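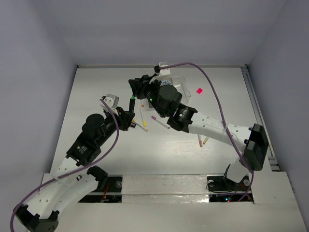
Rooftop site inspection – Plundimholm relay, carrier equipment
3 min read
Oct 16, 2024
Inspected by: Silvan Prantl
Tenant on mast: Olari (main), Sutanto (backhaul only)

Access
- Roof hatch, lock and hinge: OK. Hinge stiff, needs grease.
- Ladder fixings: OK.
- RF warning sign at hatch: FAIL. Faded, can't read the contact number. Replace before next visit.
- Fall arrest anchor tags: in date until March.

Mast and antennas
- Bolts, lower bracket: OK, paint marks all lined up.
- Bolts, upper bracket: not checked, wind too strong. Redo.
- Sector 2 feeder: weatherproof tape lifting at the connector. Re-taped on site, needs a proper boot.
- Exclusion zone chain: down on north side. Put back up. Somebody keeps unhooking it – talk to the window cleaning people.
- License plate on mast matches paperwork: yes.

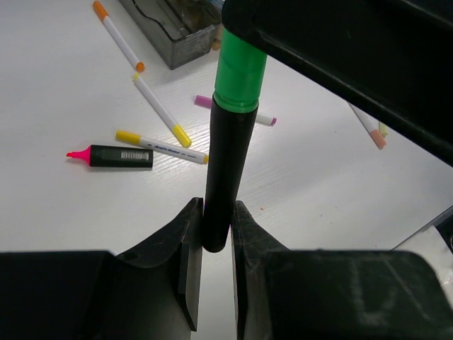 Cabinet and power
- Door seal: OK.
- Fan filter: dirty, swapped. Last spare, order more.
- Rectifier alarms: one minor, cleared after reset. Watch it.
- Battery string: all cells fine exept cell 4, low. Prillik to quote for the string, not just the one cell.
- Ground bar: tight, some green on the lug. Clean next time.
- Generator hours: 1,384. Service is due at 3,000 so fine.
- Fuel: 40 gallons in a 100 gallon tank. Too low going into winter, ask for top up.

Fire and housekeeping
- Extinguisher: gauge in green, tag missing.
- Cable offcuts behind cabinet: bagged and taken down.
- Logbook: two visits by Sutanto with no sign out time. Need to chase that up agian.

Result: pass with actions. Sign and chain first – the regulator asks about those before anything else. Upper bracket still open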